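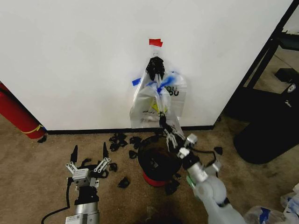

From: Jocelyn Melnyk
To: Cesbridge family money list
Date: 13 June 2025
Subject: Re: Dad and the "loans" to my brother

Kavitha Chacko wrote:

> Hi all, long-time reader, first time writing. My dad lives on his own
> in Dodville and he's still pretty sharp, but he's been lending money
> to my younger brother since Mum died. It started with 300 for a
> car repair and then in May it was 2000, and when I helped Dad with his
> bank statements I worked out it's about 4000 all up. Nothing written
> down. Dad gets cross if I raise it and says it's his money. My brother
> says I'm stirring. I don't want to accuse anybody of anything but Dad
> put off getting his hearing aids fixed because he was "a bit short",
> and that's what really got to me. Has anyone been through this? Do I
> say something or leave it alone?
>
> Kavitha

Hi Kavitha, and welcome!

Oh, I felt this one in my stomach. We had very nearly the same thing with my mother and one of my cousins a few years back (different sums, same hearing aids, would you believe, except with us it was her glasses). I'm no expert and I'm not a lawyer, so take this as one neighbour talking to another over the fence.

The first thing I'd say is that your dad is right, it is his money, and if he's sharp then he's allowed to spend it on your brother or on racehorses. I found that very hard to swallow. I went in with a list of dates and amounts and my mother just shut the door on me for weeks. What got us talking again was when I dropped the list and asked her about the glasses. I said I'd noticed she was squinting at the phone book and was there something stopping her going in. She told me the whole story over a pot of tea, including bits I hadn't guessed, and some of it was that she was lonely and my cousin was the one who rang. I hadn't been ringing much, if I'm being fair to everybody.

So maybe start with the hearing aids? Offer to drive him. Cars are good for this sort of talk, you're both looking out the windscreen.

The part that would worry me is that he's going without. A parent helping out a grown kid is one thing, and going short on his own health to do it is another, and it can be abuse even when the person doing it would be horrified at the word. I'm not saying that's your brother! You know him and I don't. But it would matter to me whether he asks or whether Dad offers, and whether he gets sulky or leans on him when the answer is no. 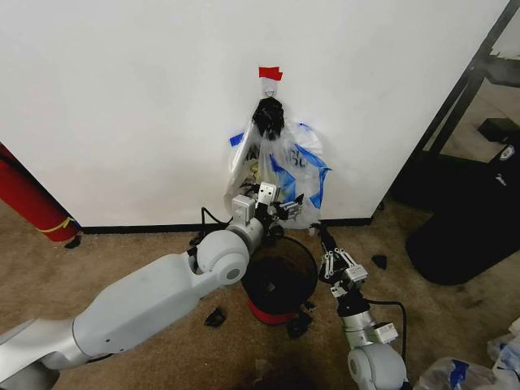 Should a loan inside the family be put in writing?

It's a good idea, even if it's a single page with the amount, the date and how it will be paid back, signed by both of them, with a copy each.

We did ours at the kitchen table on the back of a Toltero order form, I kid you not, and my cousin was a lot less prickly about it than I'd feared. I think he was a bit relieved to have a number to work to. He still owes some. Mum has decided she doesn't mind, and it says so on the page in her writing.

If your dad would sooner talk to someone who isn't his daughter, the Warrier centre in Cesbridge has a worker who sits down with older people by themselves. You have to let him go in alone, which I grumbled about at the time. They'll also have a chat with you first over the phone if you're not sure what you're looking at. And his bank may be able to tell him about limits or alerts on the account, but he'd need to be the one asking, so please don't go behind his back with the passwords. A friend of mine did that and her mother has never really forgiven her.

If it ever gets to threats, or he seems frightened of your brother, don't wait for the list to answer, ring somebody that day.

There are 2 of us on here from out your way, so if you'd like company for a coffee in Dodville just write to me off-list. And do let us know how the hearing aids go.

Jocelyn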